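The Trenumville paper comes on Sunday, or it used to, and this week it came with a glossy supplement folded inside it about wristwatches. I live in a town where the last jeweler closed and became a place that sells vapes and phone cases. I read the supplement twice. There was an interview with a man who collects cufflinks.

Then I turned to the actual news, what there was of it, and found out why. On page 2, under a photo of a handshake, the paper announced that it now belongs to Clisik, a company best known for handbags. The terms were not disclosed. The terms are never disclosed. I have been reading about media deals for most of my adult life and I have yet to meet a term.

I should say up front that I don't think a handbag company is the worst owner a newspaper could have. We've tried several. For a long stretch ours belonged to a family that also owned the quarry, and in all those years the quarry never did a thing wrong. After that it was Tridau, which runs parking garages in several states and treated the newsroom as a sort of slow garage. Tridau sold the building, moved the reporters above a tire shop, and cut the crossword. You would not believe the letters about the crossword. The council could vote to sell the river and we'd get a note from one retired dentist.

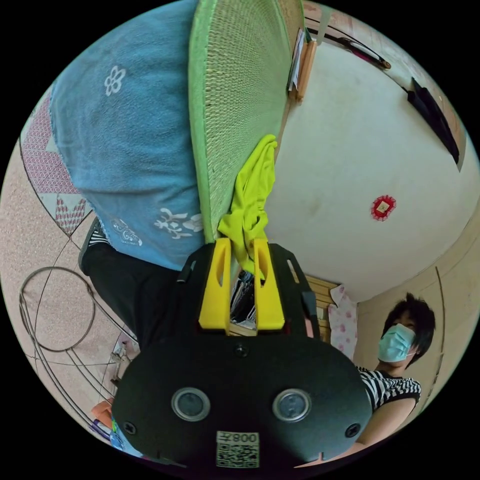 So now it's handbags. The new publisher, Satish Rastogi, wrote a column introducing himself, and I'll admit I liked it. He sounded like a person. He said he grew up reading his father's paper from the back page forward, as I did, and he promised that the newsroom would be left alone. I believe he means it. I believe the last two meant it as well, the way I mean it every January about the gym.

My trouble is with how the leaving alone tends to go. An owner hardly ever walks in and kills a story. That's for movies. What happens is that a reporter has two ideas on a Monday, one about where scarves are really stitched and one about potholes, and potholes are right there, and everybody hates potholes. The story that doesn't get written leaves no hole in the page. The page is always full. That week it may be full of wristwatches.

The people who defend these deals say somebody has to pay, and they're right, and I wish they'd stop saying it as if the rest of us thought reporters ate ink. A subscription here costs less than the coffee I drink while complaining about the paper. By the paper's own count there are 1013 of us still taking the print edition, in a town that can fill the high school stadium twice over for a mediocre rival. At that number you don't get to be choosy about who buys the newsprint. Clisik could lose money on us forever and never notice, as you or I might lose a glove.

That, I think, is what bothers me most. A business that needs its readers has to listen to them, even if what they want is the crossword. A business that's somebody's glove doesn't have to listen to anyone. It's kept on while it's pleasant to have, and then one day there's a new chief executive who doesn't care for gloves.

Ruangrit, two counties over, went a different way. When their weekly was about to fold, 800 households bought shares in it, at a price I'd call painful but short of stupid. The result is no masterpiece. The annual meeting runs past midnight, the typos are wonderful, and I'm told a feud over the comics page has split a church. But last fall the paper ran a long, dull, excellent series on the water bills, and the bills were corrected, and 666 people got refunds. Some of them were shareholders. I can't think of a dividend I'd rather have in the mail.

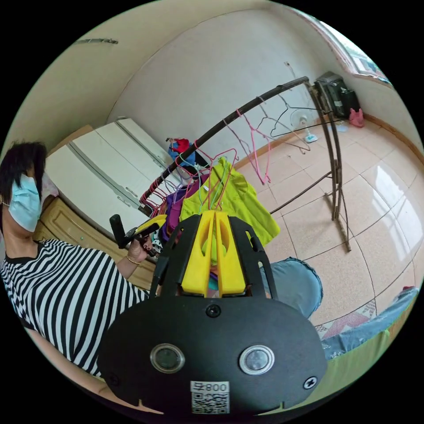

Two of the hand-held grippers, with a woman in a striped top and face mask at left.

I don't expect us to do the same. We had our chance at it three times and went to the lake. What I'd ask of Mr. Rastogi is smaller. Print the name of the owner at the bottom of every story about handbags, watches, perfume or scarves, in type a person my age can read. Tell us each year what the paper lost and who covered it. And once, early on, while everyone's still being nice, run something that makes head office wince. It needn't be big. I'd take a bad review of a purse.

In the meantime I've renewed. The form asked how I'd heard about the paper, and offered me a discount on a key fob.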